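Last updated: June

Section 3. Folding the Flirell die-cut carton

The Flirell carton ships flat. Each blank is a single cross-shaped sheet of white cardboard, already scored and cut, with the flaps and tabs attached. No glue or tape is needed for the small size. Cartons are packed in bundles of 200 or 500.

3.1 Before you start

Clear a flat surface larger than the opened blank. Keep blanks in the Wunderlich sleeve until you need them – loose sheets pick up moisture and the score lines go soft. Small goods to be packed can wait beside the blank, but keep them off it.

Caution: Cut edges are sharp enough to mark skin. Slide your hands under the sheet to lift it.

3.2 Folding

1. Lay the blank flat with the printed batch code facing down. If your blanks have no code, put the smoother side down.

2. Turn the sheet so that its long axis runs toward you.

3. Check every tab. Push out any scrap left in the slots.

4. Pre-crease all score lines. Fold each one up, press along it with a fingertip, and let it open again.

5. Raise the two side panels until they stand upright.

6. Raise the back panel and turn its corner flaps in against the side panels.

7. Repeat with the front panel. Press the tabs into the slots until they sit flush.

8. Place the goods inside.

9. Close the lid and tuck the front flap behind the front panel.

Note: If a tab will not enter its slot, open the panel and crease the tab again. Forcing it will tear the slot.

3.3 Packing limits

Do not load the small carton above 500 grams. For heavier goods, use the Utik double-wall carton and follow Section 17.

Fill empty space with Coson paper wadding. The lid should close with no bulge.

3.4 Reusing a carton

A carton can be opened, flattened and folded again up to 3 times. Discard it sooner if a score line has split or a tab has come off.

Caution: Do not stack filled cartons on top of a flattened blank. The weight can crush the scores.

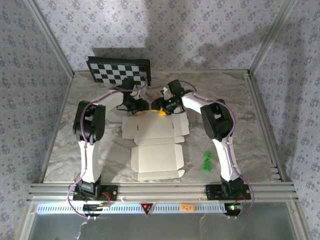
Photo: Flirell. Small carton blank, unfolded, with two green cubes beside it.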